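Antes do primeiro ciclo: boas práticas para células de manipulação em bancada

Os braços de pequeno porte saíram da linha de produção e chegaram à mesa de trabalho. As regras que os acompanham nem sempre fizeram o mesmo percurso.

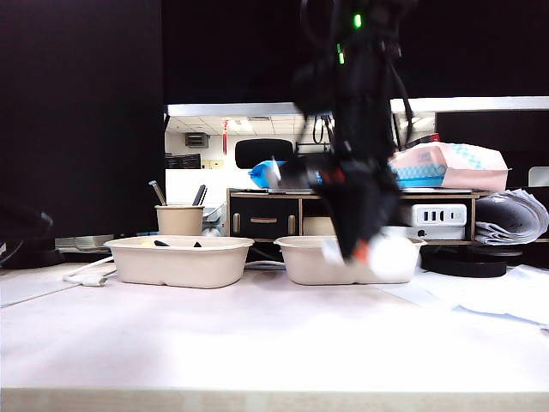

A marcação CE de um braço robótico não certifica a célula em que ele é montado. O ponto consta da Diretiva Máquinas e é repetido em quase todos os manuais, mas continua a ser a falha mais comum nos dossiês técnicos de pequenas instalações. O braço, tal como sai do fabricante, é uma quase-máquina. Só passa a máquina completa quando recebe um órgão terminal e uma aplicação definida, e é sobre esse conjunto que incide a avaliação de riscos.

A norma de base para o robô é a ISO 10218-1; a integração é tratada na ISO 10218-2. Para as aplicações colaborativas existe ainda a especificação técnica ISO/TS 15066, que completa as duas anteriores e apresenta, em anexo, limites biomecânicos de força e pressão por região do corpo. O método geral de apreciação do risco é o da ISO 12100. Nenhum destes documentos prevê isenção por dimensão: uma célula montada numa secretária segue o mesmo procedimento que uma célula de paletização.

A Pinach, integradora de Aveiro dedicada à manipulação de peças leves, reviu no ano passado o seu protocolo interno de colocação em serviço. O documento divide a preparação em 4 fases: delimitação do volume de trabalho, verificação do órgão terminal, ensaio a velocidade reduzida e registo. A segunda fase é a mais extensa. Uma garra aprovada com uma peça pode deixar de o estar com outra, e a mudança de dedos, de força de aperto ou de geometria do objeto obriga a repetir a avaliação.

O volume de trabalho merece atenção particular nas montagens suspensas. Com a base acima do plano, o braço liberta superfície útil, mas a zona de alcance passa a incluir o espaço à altura da cabeça de quem se senta ou se inclina sobre a mesa. A ISO/TS 15066 é restritiva neste ponto – o contacto com o crânio, a testa e a face não é admissível em funcionamento normal. Daí a recomendação de limitar os eixos por software de segurança e confirmar os limites no local, com a garra montada.

A cablagem é o segundo ponto crítico. Os cabos que acompanham o braço devem ter folga para todo o curso das juntas, sem formar laços capazes de prender objetos ou dedos. No plano, a prática corrente é manter cabos de alimentação e de dados fora da zona de alcance, ou fixá-los. O mesmo vale para papel, material de escrita e embalagens: tudo o que estiver dentro do volume deve figurar na avaliação como obstáculo possível.

Quanto aos recipientes, a Movness recomenda nos seus guias de aplicação que os tabuleiros de origem e de destino tenham posição indexada. Os de fibra moldada são baratos e pouco agressivos para a peça, mas pesam pouco e deslocam-se ao menor toque da garra. Um batente ou uma base de encaixe resolve a maior parte dos casos.

A Ceromport, que produz componentes cerâmicos, adotou uma regra de validação simples: 2000 ciclos com a peça definitiva antes de autorizar o trabalho sem supervisão direta. Nos primeiros ensaios, em setembro, a empresa contabilizou some 85 paragens, quase todas por desalinhamento do tabuleiro. A paragem não é em si um incidente, mas cada rearme manual leva uma mão para dentro do volume de trabalho.

O registo é a fase mais negligenciada. O modelo usado pela Menon na formação de técnicos exige apenas 3 elementos: versão do programa, configuração da garra e identificação de quem autorizou a alteração. Cabe numa folha, e deve estar junto da célula.

A paragem de emergência tem de ser acessível a partir de cada posto de operação e ensaiada com a periodicidade definida no manual da instalação. O resultado do ensaio é anotado no mesmo registo.

Texto publicado a 18 de junho de 2020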